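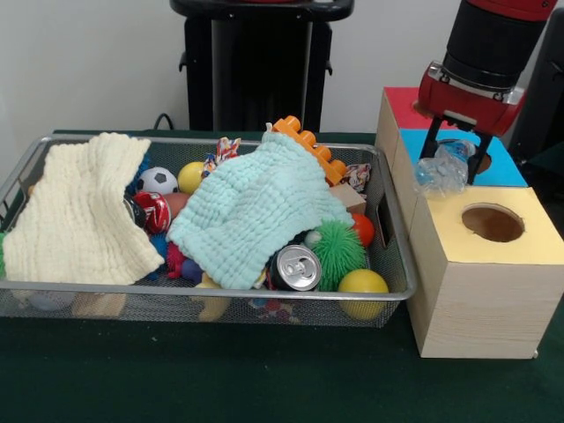
Figure 2. Wire-mesh basket of mixed toys, partly covered by two waffle-textured cloths.

4.1 What a full basket hides

I'd expected the balls to be the hard part of our tidying study – round things roll, after all! The cloths bothered me far more. In Figure 2 the mint one sits in a heap over the middle and partly hides a peach-coloured ball. Jabari Tanui and I argued for ages over whether a half-hidden toy should go on our list, and in the end we said yes.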